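Plates, crates and far too much pink wallpaper

Posted August 22, 2021

I have been meaning to write about the plates for ages, and seeing as it has rained since breakfast and the allotment can look after itself, today is the day.

Some of you will remember that I stopped stacking everything in one cupboard after the Great Shelf Collapse last November. (Two gravy boats and my nan's cake stand. I am still not over it.) Since then I've been a crate person. Plastic crates, the plain sort with ribbed sides, which you can lift out, rinse under the tap and shove back in again. Mine came from Hinds on the ring road, where they live at the very back behind the paint, and I bought 2 to see how I got on and then went back for more the same week, which tells you everything!

What I like best is that a crate lets you stand a plate up on its edge. Big plates especially. I find a big plate at the bottom of a pile is a plate I never use, because I can't be bothered to lift the other nine off it, and then I end up serving a whole roast chicken on something meant for toast. Stood up, you just grab the rim and off you go.

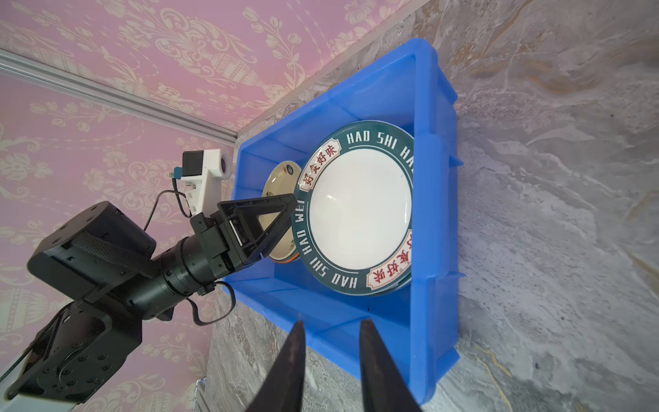

Can you store plates on their edges without chipping them?

Most everyday plates are fine on their edges as long as they can't slide or roll about, so lean them against a firm side and put a folded tea towel underneath if the bottom is hard.

The big one with the dark green rim and HAO SHI HA going round it in white capitals is a favourite of mine. I do love a plate with writing on. It has the red and cream panels with Chinese characters on too, and I think it would make a plain bowl of noodles look like an occasion. My sister says plates should be white and nothing else, and my sister has a very dull kitchen (sorry, but you do).

The yellowy one behind it is more my everyday taste. Brownish-orange edge, a bit of faint green pattern, the kind of thing you'd put a crumpet on. I looked for similar ones in the Clanel shop when we were on the coast and they wanted a silly amount for four, so I put them back and bought fudge.

Now, the wallpaper. I know. Pink damask, with urns and tulips and garlands, and marble pattern underneath it all! I had a sample of something close to it from Kumitance stuck up on the landing for almost 40 days before I made up my mind, and I walked past it every morning thinking no, too much, and every evening thinking oh, go on. Bright blue plastic ought to look dreadful against it, but I think it looks cheerful, like a seaside tea room.

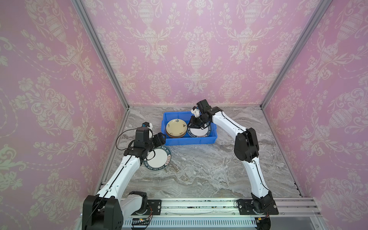

Futine Tableware Swap Club, Crockery and Kitchen Section

With smaller plates I do still stack. The yellow ones sit in a pile on one side and the green-blue rimmed one leans on the other, and I've come to think that's the best way to use a shallow crate: pile on the left, leaner on the right. If I put two piles in, the whole lot gets too heavy for me to lift down, and I've got my dad's knees.

A few of you asked at the last swap how high I'd go. I stop when the pile is a bit taller than the crate. Any more and they start to shuffle when I carry them, and that little clinking noise makes me feel quite ill.

I also wash everything before it goes in, even if it's only been sitting there, and I leave it on the rack until it's properly dry. Next job is the mugs, which are in a terrible state, and I've run out of hooks again.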